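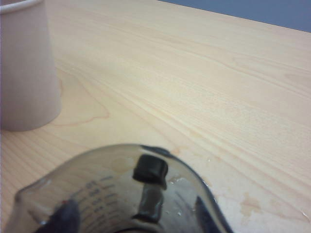 Ticket: Subscriber export from Dai drops print-to-digital readers
Site: Flulholm Weekly
Status: Resolved

Opened Friday, 9:40 a.m.
Hi all! We're moving the Flulholm Weekly print list over to the digital edition and the export out of Dai keeps losing people. The file looks fine when I open it, but Vurnuvar rejects every reader who had a print-only plan. Web subscribers go through with no trouble. Error text is "plan code not found."

10:15 a.m., support
Thanks for the error text, that helps a lot. Can you check whether the print plans were closed in Dai before you ran the export? Closed plans lose their code in the file.

10:50 a.m.
Yes!! There are 2 of them, home delivery and mail, and both were closed when the last print issue went out in March. I reopened mail as a test and ran it again. Mail readers now import beautifully. Home delivery still fails, as expected.

11:20 a.m., support
Great test. Reopen home delivery too, but switch off renewal notices first (Settings, Billing, Notices) or readers will get a bill for a paper that no longer prints.

1:05 p.m.
Notices off, home delivery reopened, full export done. Everyone came across except 24 readers with Havthorpe addresses — those have a blank email field, so that one's on our side. The front desk is going to phone them.

1:30 p.m., support
Sounds good. Close both plans again once the welcome email has gone out. The digital accounts won't be affected.

3:45 p.m.
Welcome email sent, plans closed, logins tested on my phone and the office computer. So happy with how this went — I'd blocked out the whole weekend for it! Please go ahead and close the ticket. I'll open a new one for the Havthorpe readers when we have their emails.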